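Lekow Twin Bench, two-arm tabletop cell
Demo days at our Tarham showroom, March 2020

What it is
Two arms, one table, a gripper on each and a tray either side. For packers, florists, kitting lines, anyone with odd shaped stuff that won't sit still. We demo it on flowers as visitors kept asking about soft goods back in January. Roses, hydrangeas, all artificial.

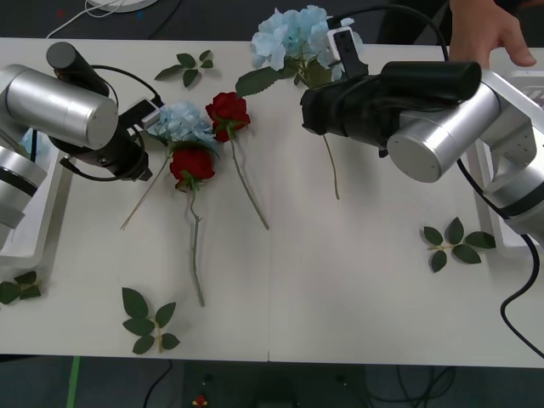 What you get to see
Picking single stems off an open table. Loose leaves stay down on purpose, real benches are messy. Our operator stands at the back edge and works right alongside. Bring your own parts if you like, small ones please, and tell us beforehand so we can check the grip. Left arm and right arm can run the same job or seperate ones, ask to see both.

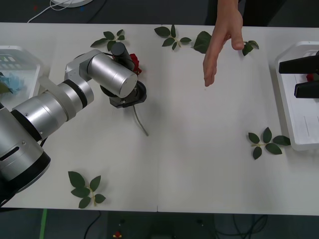 Pui-shan Lo asked whether the bench could be switched from stems to boxed parts in the middle of a shift, and how long staff would need to learn it. Yes to the first, new job file and different finger pads. Training is 2 days, on site or at Tarham.

Close work
Finger pads are flat and black, swap with 2 screws. Thin stems are the hard bit, so that's where most of the demo goes.

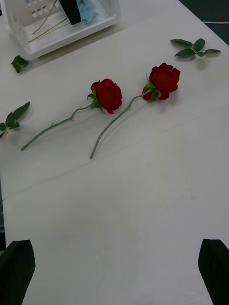
Pads for thicker items come from Chou, order them with the bench or later. Spare sets ship from stock. Wakov controller is included, the cabinet fits under the table. Cables need a clear run at the back, allow 40 cm from the wall.

Full table run
Mixed roses and hydrangeas laid out together, heads touching, stems crossing. Ask for this one if your product arrives in a heap.
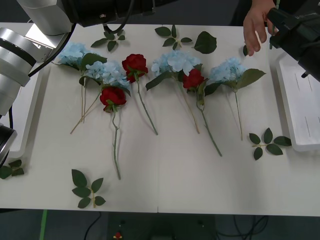 Sessions last 97 minutes including questions. Closed shoes, no loose scarves. Parking behind the building, ring the side bell. Prices on request, quote the bench name in you email and say which pads you want.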